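## Chapter 6: Fitting things together

I failed my first geometry test. I got 42 out of 100, and the teacher wrote "see me" beside a triangle I had drawn with great care and labelled wrongly. I mention it because a chapter on congruence and symmetry can look like a wall of rules, and I'd like you to come at it from the side, the way I eventually did.

Think about turning a shape until it matches itself. A square does this four times in one full turn. A rectangle (a proper long one) manages it only twice, and a regular five-pointed star does it five times, every 72 degrees. Hold on to that word *turn*, we'll need it on nearly every page from now on. Small children meet all of this with their hands years before they meet the word "symmetry" – push, twist, push again, and in it goes. 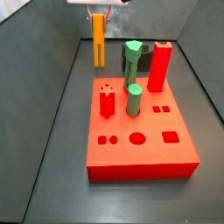
Nadhirah Pangaribuan wrote to me after the first edition to say that her pupils always forget about flipping. They'll turn a shape all day, she said, but ask them to turn it over and they look at you as if you've cheated. She's right, and section 6.2 is longer now thanks to her letter!

So, before you read on, get some stiff card and scissors. Cut out a capital L and a capital U, draw round each of them, and see how many ways you can drop each one back into its own outline. Try it first with turns only, then with flips allowed. The L will annoy you. Write down what you find, even the bits that seem too obvious to bother with, and keep the cut-outs in an envelope for Exercise 6A.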